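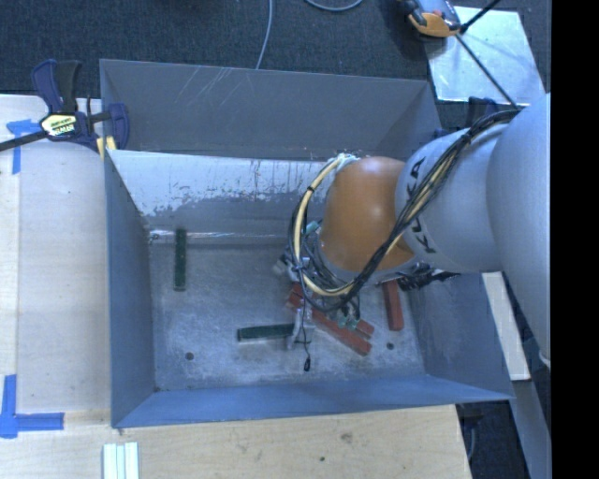
Metal bin with sloping sides, open top

Dunstan 28 Open Bin

The Dunstan 28 is made for workshops which must keep small metal parts in one place. The walls go down at an angle, so the parts slide to the middle of the floor. Our welder Omprakash Garg checks every seam by hand before painting.

Empty weight: 212 kg
Wall color: blue-gray, other colors on request
Lid: sold separately
Delivery: 19 working days from Clelton

Scratches from daily use do not make the walls weaker. For a repaint or spare feet, please write to Nisha Uniyal at Odmont sales office.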